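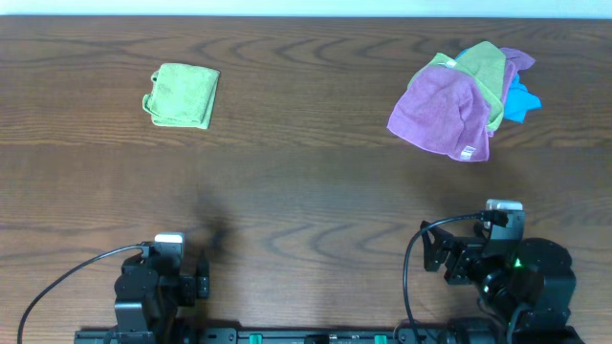

Housekeeping Assistant (part-time) - Pliswood Guest House, Nondberg

January 28, 2024 | Posted by Xinyi Shao
Filed under: Jobs > Hospitality and Cleaning

Pliswood is a guest house with 15 bedrooms, a breakfast room and two self-catering flats across the yard. We need a housekeeping assistant for 25 hours a week, mornings, to join the team run by Detlef Oltmanns.

The post is permanent after a trial period. Shifts start when the first guests go down to breakfast and finish in the early afternoon. You would work every other weekend. We close for a fortnight after New Year and that is taken as part of your holiday.

What the work involves

Stripping and making beds, cleaning bathrooms, hoovering the stairs and landings, and getting rooms ready for guests who arrive early. On changeover days you will also clean one of the flats, including the oven and fridge. Laundry goes out to Wan on weekdays. Towels and cleaning cloths are washed in the house, and whoever is on the late end of the shift folds them and puts them away.
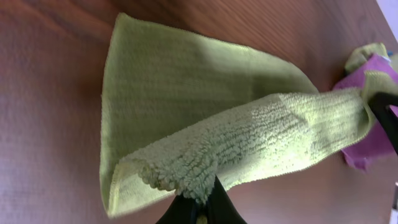 Detlef trains all new starters himself over the first two weeks. You will shadow him on the top floor, then take a set of rooms of your own while he checks them. He is particular about which cloth goes where. A microfiber cloth with a short pile on one face and a looped, nubby face on the other, like the lime-green one here, has to be turned the right way for the job, and you will be shown how. Bathroom cloths never go into a bedroom. After training you will work in a pair on busy days and alone on quiet ones.

Who we are looking for

You do not need hotel experience, but you should have cleaned for pay before, in a home, school, office or anywhere else. There is no lift, so you must be able to carry linen up three flights of stairs. You need enough English to read the room list and to answer a guest's question or pass it on. A driving licence is no use to us either way - the 54 bus stops at the gate. 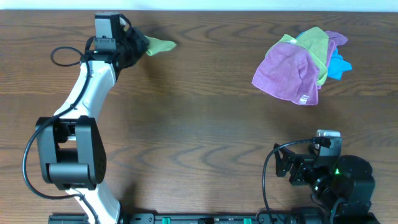
Pay and benefits

Paid hourly, every second Friday, with a higher rate on Sundays and bank holidays. Tips left in rooms are pooled and shared out at the end of the month. Lunch is provided on shift. Tunics are supplied and washed by us; please bring your own flat, closed shoes.

How to apply

Write to Xinyi Shao at the front desk, by letter or through the contact form. Tell us where you have worked, which mornings you cannot do, and when you could start. Give the name of one person we can ring for a reference. We will ask everyone we interview to come in for a paid half shift before we make an offer.

Related vacancies

Breakfast Cook, Pliswood Guest House
Night Porter (weekends), Nondberg
Laundry Driver, Wan
Seasonal Gardener, June start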